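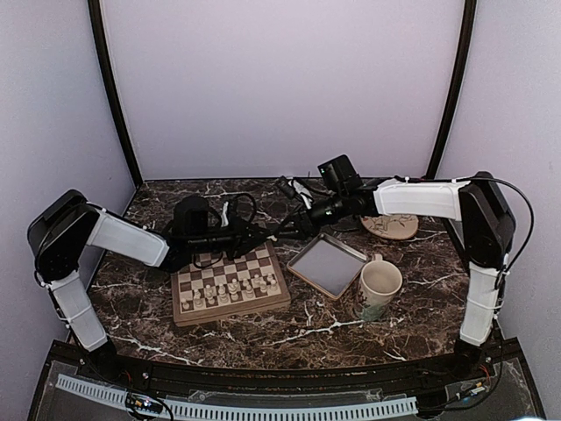
Both arms over the chess set, grippers close together near the back right corner of the board.

Mar 25, 2020

The Joltgate course project has reached the stage where most of my time goes into numbers in a text file. Notes follow, mainly so I can find them again in June when the report is due.

The task is a handover. One arm takes a chess piece from its side of the board, moves it to a meeting point, and the other arm takes it and sets it down in the tray. Huiling Fang wrote the motion planner and named it Xiao. I do calibration and the grip logic. We split it this way in the first week and have regretted it equally.

The meeting point was originally above the center of the board. That was a bad choice. The cable loop under the left wrist hangs low enough to brush the taller pieces when the arm folds in, so we moved the point toward the back right corner. The left arm now reaches farther and its elbow stays up. The cost is some stiffness at full reach, which shows up as droop at the fingertips. I measured 3 mm in the worst pose and put a correction in the table. Huiling would prefer to model it properly. She is right, but the table took one evening.

Cable ties on the lower links: one each, around the middle. Any higher and the cable pulls tight when the elbow bends.

Grip detection works from motor current. With the fingers closing on a piece, the current rises and then levels off. With nothing between them it rises later and more sharply. I logged 3846 closes to pick a threshold, most of them run overnight with a script that opened and closed on the same pawn. The threshold I settled on misreads roughly 30 of those, nearly all at slow closing speed. The fix is to close faster, and then the pawns tip. I have not solved this.

The handover itself needs both grippers to hold the piece for a short time. Release too early and it drops. Release too late and the arms pull against each other, and one of them faults. The second arm now waits for its own current to level off before it signals the first. Our last full session at the Bostovthorpe lab gave 59 clean handovers before a fault on the right wrist, and the log for that one is still unread.

Still open:
Redo the camera calibration on the right arm. The mount was tightened and the old values are no good.
Write down the board angle somewhere other than in Huiling's notebook.
Find out whether the Zistville team will share their fingertip pads. Ours are too smooth for the bishops.

I will post the correction table once the right arm has been redone.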